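Sandamali Gazi has sold fruit from the same corner in Munshi for nine years, and she still sets up before 6 a.m.

"People buy with their eyes first," she says. "I tell them to pick it up. A heavy orange has more juice."
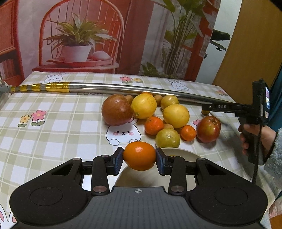 Her busiest month is September, when school starts again and parents come by for lunchbox fruit. She sold more than 70 crates last year. "I'd like a second stall," she says. "The rent has to come down first."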